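Clear lid junction boxes for outdoor use: is the hinged kind worth the extra money?

Posted 3/20/24 in Electrical & Wiring

kolline_basement

I'm putting power out to a potting bench along the back wall of the garage and I need an enclosure I can open without hunting for a screwdriver every time. The store near me carries a gray plastic one from Kumwood with a see-through lid on a hinge. It costs $28, and the plain gray box with four screws is a lot less. The listing says "professional grade" and "weatherproof," which I have learned to read as "made of plastic."

My questions. Does a hinged lid stay up by itself, or am I going to be holding it with my chin? And is there enough room inside to get a hand in once it's mounted? I have big hands. The photos on the listing are all of an empty box floating on a white background, so they tell me nothing.

I'd be using two of the round knockouts on the front face, if that matters.

Radwan

Short version: the hinge is fine, the word "weatherproof" is not worth much, and the room inside depends on what you plan to stuff in there.

I've put in a few of these, different labels, and I suspect most of them are the same box. Do not trust the lid to stay up. Some have a stiff hinge when new and every one I've owned went floppy. Before you mount anything, put the box on a table at waist height and do a dry run with all the parts you mean to use. Reach in over the front with the lid standing up behind, the way you'll be working later. If you're already wishing for a second person to keep a hand on the lid, it won't get better once the thing is on a wall.
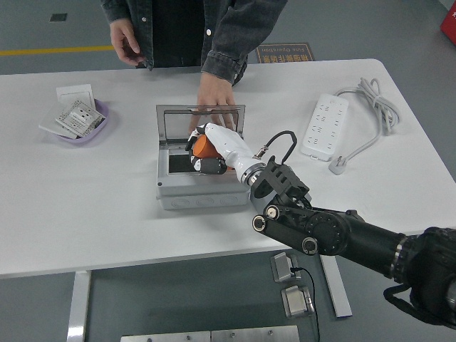 The other thing a table run will tell you is whether you can set a part down into the opening without your knuckles covering the very spot you need to see. Anything round and fat is a pain. You end up holding it from the sides and lowering it in by feel. Keep your switch plates and socket panels in a bowl or a tray while you do this, or they'll wander off and get scratched.

About the knockouts: push them out while the box is still on the bench, with something solid under it. Don't do it in the cold. I cracked one in January and had to buy the whole box over again.

If you want my opinion on the money, I'd pay extra for a hinge but not for a clear lid. Clear plastic in full sun goes yellow, whatever the label claims.

wostaner_dad

get the clear one, looks way nicer. mine has been up 2 years no problems

kolline_basement

Nicer isn't really what I'm after, but thanks. Is yours in the sun?

wostaner_dad

no its under the porch roof

Fourth Bench

I'd push back on both of you a little. A clear lid is useful if there's a breaker or an indicator light in there that you want to check at a glance. If all you have inside is a few splices, you're paying to look at wire.

What I would check is the rating molded or printed on the box itself. "Weatherproof" on a web listing can mean anything. If there's no rating anywhere on the box or in the paperwork, I'd take it back. Also look at the gasket. Run your finger all the way along it and see if it sits flat at the hinge side, where the cheap ones tend to gap.

As for space, your local code will have rules on how many wires can go in a given size of box, and they don't care how big your hands are. Work that out first and then go up one size anyway. Shut the power off at the panel and test before you touch anything, and if you're not sure what feeds that wall, pay somebody for an hour.

kolline_basement

Went back and looked. No rating on the box that I could find, and the guy at the counter said "it should be fine outside." Should be. I left it there. Going to look for a hinged one with a solid lid, one size up, and try it on the kitchen table before I drill anything.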